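Grasp sequencer

A grasp sequencer is a software component that decides the order and timing of the steps in a robotic pick, from the first approach of the hand to the release of the object. It sits between the planner, which produces paths for the arm, and the low-level controller, which drives the motors. Grasp sequencers are most often found in two-armed tabletop systems, where one hand may have to wait for the other.

The term is used loosely. Some authors apply it only to the state machine that opens and closes the fingers, while others include the perception calls made along the way. This article follows the wider use, which is also that of the open package Zorden.

Background

Early pick programs were written as a single script. Each line moved the arm to a stored position or changed the state of the gripper, and the script stopped if any line failed. This worked well when parts arrived in a fixed place. It worked badly when they did not, as every small change in position meant a new set of stored points.

The first version of Zorden was written by Toshiko Ichikawa as a replacement for a script of this kind at Ferncombe, a small automation workshop. It held the steps in a table, with a condition for entering each step and another for leaving it. The table could be edited while the arm was stopped, and a run could be picked up again from any row. Faith Rugemalira later added support for a second arm and rewrote the timing code.

Structure

A typical sequencer has a step table, a clock, a set of guards and a log. The step table lists what each arm is to do. The clock ticks at a fixed rate, 100 times a second in Zorden, and at each tick the guards are checked. A guard is a short test that returns true or false, such as whether a finger has reached its commanded width or whether the force reading has gone over a limit.

Steps are grouped into phases. The names differ between packages, but approach, pre-grasp, close, lift, carry and release are common. In the pre-grasp phase the fingers are set to a width a little larger than the object and the hand is lined up with it. The wrist camera is usually read at this point. 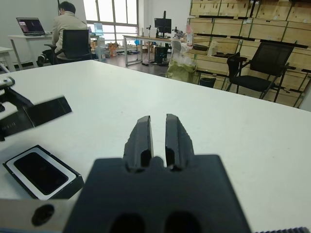
Most of the guards in the pre-grasp phase depend on perception. The sequencer does not process the image itself. It sends a request to a detector and receives a position, an angle and a score. If the score is too low the step is held and the request repeated, up to a set number of tries. In Zorden the default is 10, after which the arm backs away and the whole phase starts again.

A held step must not block the other arm. For this reason each arm has its own row pointer, and the two meet only at rows marked as joins. A join row is left when both arms have reached it. Badly placed joins are a common cause of slow cycles, and of the fault known as a standoff, in which each arm is waiting for a join that the other cannot reach.

Use of wrist views

A wrist camera moves with the hand, so the fingers stay in nearly the same part of every picture. This is useful for checking the state of the gripper, but it also means that the hand hides part of the work.
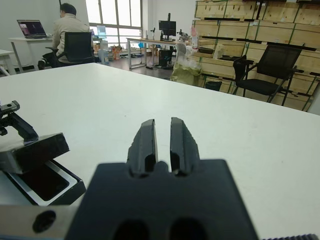

Masking is the usual answer to the second problem. A mask marks the pixels that always belong to the robot, and the detector is told to ignore them. A simple mask covers the body of the gripper and both fingers but leaves the gap between them open, as the narrow strip of tabletop seen there is needed at the moment of closing. Fixed parts that reach in from the side, such as the metal bracket at lower left with its round hole, have to be masked as well, or they may be reported as objects. Zorden stores one mask for each finger width and blends between them as the fingers move.

Background is a separate matter. A camera held low and pointing forwards will see past the far edge of the table into the room, and furniture or people there can change from one run to the next. Detectors are therefore given a limit in depth or a cut-off line in the picture. The cut-off line is cheaper to compute but must be worked out again whenever the wrist tilts.

Two-arm steps

Tasks with two arms are commonly divided into a holding role and a working role. The holding arm keeps one part still, and the working arm approaches with its fingers already open. The roles are fixed in the step table in older packages. In Zorden they may be swapped at any join row, which helps when a part lies nearer to the other hand.

The holding arm is run under force control with a low limit, so that it gives way slightly if the part is pushed. The working arm stays under position control until its first contact guard is met — only then is its stiffness reduced.
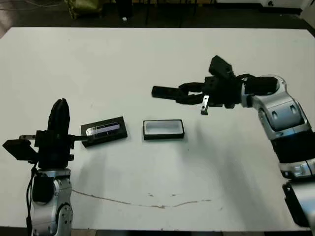

Head view of a two-arm step. The left gripper is in contact with a black tray; the right gripper points towards an open black box.

A head view is used for the overall layout and the wrist views for the final approach. The two can disagree. Where they do, most sequencers take the wrist reading once the hand is close to the object and the head reading before that. Rugemalira's timing code also throws away any reading that is more than a few ticks old, whichever camera it came from.

Dark and glossy parts are a known difficulty. A shiny insert in a dark surround may return a reflection of the windows or lamps, and the detector's angle can then jump between requests. Averaging over several readings helps, at the cost of time.

Logging and replay

Each tick is written to the log with the row pointers, the guard results and the last detector reply. The log can be replayed without the robot, which makes it possible to test a changed guard against old runs. The regression set shipped with Zorden holds 242 recorded runs, of which 23 end in a standoff.

Replay has limits. It shows whether a guard would have fired, but it cannot show how the arm would have moved afterwards.

Related software

Sakamoto is a planner often paired with Zorden and shares its file format for step tables. Gender, despite the name, is a tool for generating end-effector definitions, including the finger masks described above.

See also

Behaviour tree
Bimanual manipulation
Finite-state machine
Force control
Motion planning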